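3.2 Collecting the demonstrations by remote control
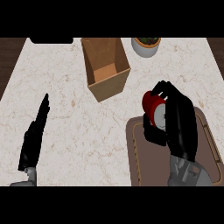

Last changed: 8/29/21

Figure 2. The mug task in the simulated kitchen, seen from the robot's head. The right hand has the red mug over the tray; the left hand is free.

I should say first that I'm a fairly poor teleoperator, and that a lot of what follows comes from watching Ritva Valtonen do the same job with far less fuss. Both of us wore the Bramard gloves and steered the two arms at once, with the simulator showing us the worktop from above, much as in Figure 2. The robot gets the same view when it has to manage alone, so we weren't allowed to peek from a nicer angle (I asked!).

We kept 71 demonstrations of the mug task and threw out more than we'd have liked. Most of the rejects were mine, and most of those went wrong at the thumb. With a human hand you hook a mug without thinking, but the gloves give you no feeling of weight at all, and I kept squeezing until the mug shot off across the marble. Ritva's trick was to bring the fingers over the top first and let the thumb come round underneath. I copied her from April onwards and my share of usable runs went up to 63 per cent — still nothing to boast about.

Tilt is the other thing. In Figure 2 the mug is on its side in the hand, and we went back and forth over whether grasps like that belong in the training set. Elaine Xavier was for dropping them, as they make the placing harder to learn. I wanted them in, and they stayed in, partly because a policy trained only on tidy upright grasps has no clue what to do once a mug has rolled over. We come back to this in Section 5.

The idle hand gave us a surprise too. At first we let it hang wherever the operator's own arm happened to be, and the learned policy picked up all our fidgeting — scratching, stretching, the lot. Now we ask operators to hold it open and still over bare worktop, well clear of the tray. The cardboard box and the plant are only there as clutter in this task, and we shift them between runs using the Udivport scene scripts.

Each run is saved as joint angles plus the head view, and we cut the waiting time at both ends by hand.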